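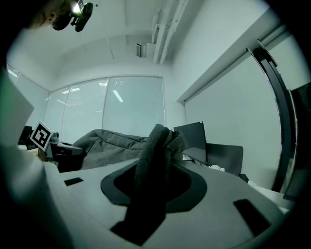 Dark gray knit in the Lotitz gripper, office behind.

I've had the Lotitz hand-held gripper for most of January now, and I keep finding excuses to pick it up, so I guess that's my review? Okay, a little more than that.

If you haven't been following along, I want our arm at the Nisulgate office to fold soft stuff. Until now I taught it by remote control, with a pair of joysticks, and my goodness that was slow. One sock took me a whole cup of coffee. With the Lotitz you squeeze the handle, do the job yourself, and the recording goes off to train the arm. I did 50 takes in my first afternoon (with the joysticks I'd have quit long before that and gone home grumpy).

Knits are where it really wins me over. Fuzzy fabric bunches up into a knot the second you grab it, and with the joysticks I never knew how hard I was pinching. Holding the thing in my own hand, I just know. I let go sooner, I shift my wrist a bit, all the little things I could never get out of a joystick.

The view is super wide, so half the office comes along for the ride: chairs, monitors, ceiling lights bouncing off the window. I worried that would confuse the training and so far it hasn't, but I've only tried it in two rooms, so don't take my word for it if your place is busier than ours.

Now the grumbles. It's heavy toward the front, and after an hour my forearm is toast. The setup guide is awful! Page 2 tells you to calibrate and the calibration steps are in a totally separate download. Helmi Laaksonen over at Virkholm sent me her own notes, which got me running before lunch, and I'd have been lost otherwise. Also the handle squeaks. I put a dab of grease on it and now it squeaks more quietly.

I tried the Solheim glove last fall too. Comfier by a mile, but my takes from it drifted and I threw out most of them. With the Lotitz I've kept about 300 and tossed very few.

Would I buy it again? Yep. I'd want a wrist strap in the box, though, and a spare handle spring. Next up is towels, and I'll add a note here once I've done a decent batch.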